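Rarnuvetti for PC - Digital Edition
A turn-based farm puzzle game from Niltik. One player, or two on a shared screen. 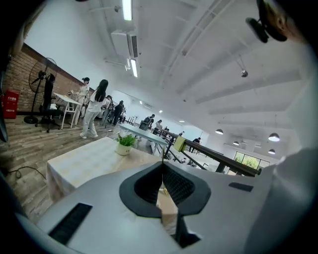 What you get
The base game with 4 regions, plus the Ulgate map pack. Music by Doaa Metwally.
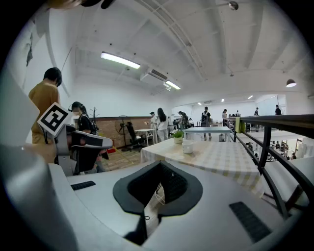 Saves from the demo carry over - but demo achievements don't.
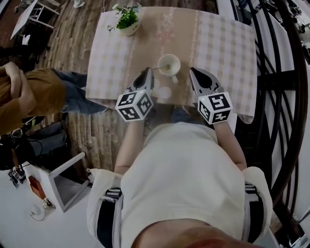

How many save slots are there?
There are three, and each one keeps its own difficulty setting.

Controllers and keyboard both work. Keys can be remapped from the pause menu.

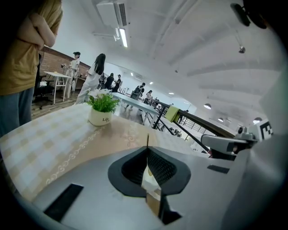 Table with checkered cloth and hand-held gripper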